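Unit 2: Storing medicines at home

Keep all the bottles in one bin with low sides. A clear bin is best, as the contents can be checked without lifting anything out. Stand bottles upright with the caps on and leave a little space between them.

Cap color is a poor guide. Go by the label every time, and read it before opening.

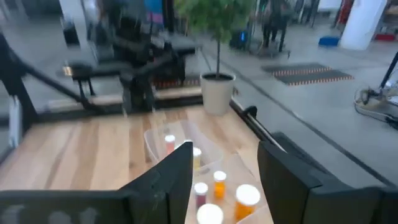 Firouzeh Talebi asked on Thursday whether two people in one household can share a bin. They can, but a divider or a second bin is safer.

Go through the bin every January. Set aside anything past its date and take it to a pharmacy that accepts returns. Bathrooms are too damp for storage.

For next class: list what you keep at home, with expiration dates. One page, 12 entries at most.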